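About Us

Rovgate started with a leaking lunchbox! Rochelle Ruddock and Jarmo Kokkonen shared a tiny kitchen back then, and one bad lid on a bus ride home was enough to get them talking about food containers for the whole weekend. The first range went on sale on 5/18/18 with just two sizes, and people wrote in asking for more before the month was out.

Today there are 41 pieces in the catalog - boxes, lids, trays and a few odds and ends we simply love having around. Mỹ Đoàn looks after the steel, Hiếu Nghiêm looks after the lids (he can talk about clips for an hour, so bring coffee), and Diễm Thái answers nearly every email you send us.

We like plain, useful things. A box for tonight's meat, a box for tomorrow's pastry, a lid you can see through so you don't have to open everything in the fridge to find the leftovers. And a good flat baking tray, because half of us bake and the other half eat.
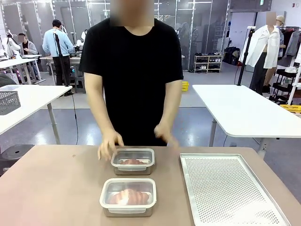
Food containers and a metal tray on the tan table. 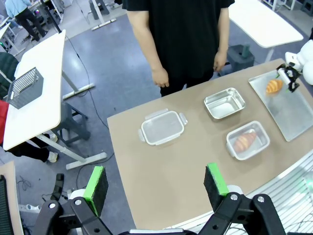

Every new piece gets used by all of us before it goes in the catalog, and we argue about it over lunch. The Ernum box took 70 tries to get right and we're still proud of it. Next up is the Brukum set, four nesting sizes with one shared lid shape, planned for November.

Got a question, or an old box that needs a new lid? Write to Diễm - she loves hearing from you, and she'll check the spares shelf for you the same day.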